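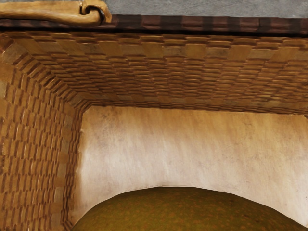 Room for more: a woven basket with a rounded green occupant.

The farm box arrives at 5 in the morning, an hour when no one has ever wanted kohlrabi. In Whitlock, where I live, you can tell who subscribes by the row of crates on the porches, and you can tell who is behind on their eating by who has two.

I signed up in February, which was my first mistake. In February a person will agree to anything green. The form asked whether I wanted a half share or a full share, and the half share sounded like something for people who didn't believe in themselves. I took the full. I live with one other adult and a cat.

The early boxes were gentle. Some potatoes, some onions, a bag of spinach that cooked down to a tablespoon. I told people at work about it. I used the word "seasonal" in conversation, several times, with my hand on my chest. Then came the turnips.

There are 515 households on the Drolton route, and I'm convinced that for one month every one of us was trying to give turnips to the other 514. I left a sack on my neighbor's step and found it back on mine the next day with a second sack beside it. A man at the hardware store offered me a bunch while he was cutting my key. My sister stopped coming to the door.

The woman behind all this is Xóchitl Ventura, who runs the farm with her two brothers and answers the complaint line herself. She has a pleasant voice and no pity. I drove out to see her, partly for this article and partly to ask if she could stop.

"People write to me that they want to eat what the land gives them," she said, walking me past a long row of something leafy I didn't want to make eye contact with. "Then the land gives them chard for six weeks and they want to talk to a manager."

She keeps the emails in a folder. She let me read a few. One subscriber asked whether the beets could be "less of a presence." Another had sent 556 words on the subject of fennel, with headings. A third only wrote "Why," without a question mark.

Ventura started out with a farm stand, where customers could walk up, look at the celery root, and keep walking. The box does away with that. You pay in spring, when the farm needs money for seed, and you take what comes in summer, when the farm needs you to have a big refrigerator. It's a fair bargain and a very old one. Our grandparents ate this way without a newsletter.

The newsletter, I should say, is part of the trouble. It comes tucked under the lettuce and it is relentlessly cheerful. "Try it raw!" it says, about things I have tried raw. It suggests fritters for everything. By July I had made a fritter out of nearly every plant that grows in this county, and I can report that they all taste like fritter.

I asked Ventura what she does with her own extra squash. She looked out toward the road for a while.

"I've got cousins," she said.

She sent me home with a melon, two cabbages, and the renewal form for next year. The form has a new line on it, right under the full share, for something called the family share. I have it on the fridge. There's no space left inside to put anything, so I've been standing in front of the door a lot, reading it.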